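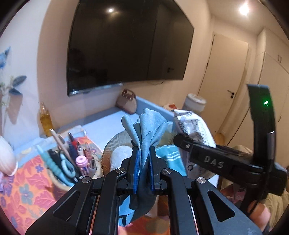

The pale bands in your test pieces look to me like a circulation problem, and I would leave the recipe alone until that is ruled out. Salt and soda ash quantities affect depth over the whole piece. They do not give you a hard-edged light stripe with full color on both sides of it. When cloth is held tight at one point it closes up there and opens out past it. The light blue piece at the top does this: a narrow waist at the squeeze, then rolled folds fanning out above, one of them close to a tube. Dye liquor gets into the wide part of a fold easily and into the waist hardly at all, and the inside of a tube like that only gets what can drift in from the ends.

On 27 February 2012, Amirul Subramaniam wrote:
> Third batch from the Unoner kettle and still streaky. 300 g of
> scoured cotton per load, fiber reactive blue at 2% on weight of
> goods, soda ash added in one go after the salt. Bath held at 134 F.
> Streaks are lighter than the ground and run mostly lengthwise.
> I tie the pieces to the paddle with tape so they don't float.
> Same dye lot in a bucket by hand comes out level.

Two things here. First, the tape. If it goes around the cloth you have made a resist, same as if you had tied it on purpose. Sew a loop of cotton tape to the selvage with three or four loose stitches and tie through the loop. The cloth then hangs from its edge and nothing is gathered.

Second, the soda ash. Dissolve it separately in hot water and add it in three parts, ten minutes apart, lifting the cloth clear of the bath each time. Added all at once, it starts fixing the dye wherever the dye happens to be. The bucket hides this because you are moving the cloth by hand the whole time. The paddle does not move it nearly as much.

> Could it be the vessel? Seller says stainless but a magnet sticks
> a bit near the rim.

Unlikely. A formed rim can be slightly magnetic in 304 and sometimes in 316. I would worry about the vessel if you had dull shades or rust specks, and you mention neither. My own is the Jarnwood in 304 and the rim pulls a magnet.

> Nadhirah, you posted a liquor ratio last September but I can't find
> it in the archive.

It was 32:1 for anything I need level, so 300 g of dry cloth wants 9.6 liters. The figure on the Unoner card assumes yarn. At lower ratios the piece packs against the wall of the kettle and you get lengthwise marks, which fits what you describe. You will need to raise the salt in proportion, and expect a slightly weaker shade for the same percentage of dye.

Suggested test: two loads, same dye lot, both at 32:1. Tape one as you do now and loop the other. Add the soda ash in parts for both. If only the taped one stripes, you have it. If both stripe, send me the scouring details, including how long it sat wet before it went in.

The Sopacua samples are on their way back to you, minus the two I cut up.

Nadhirah Lumenta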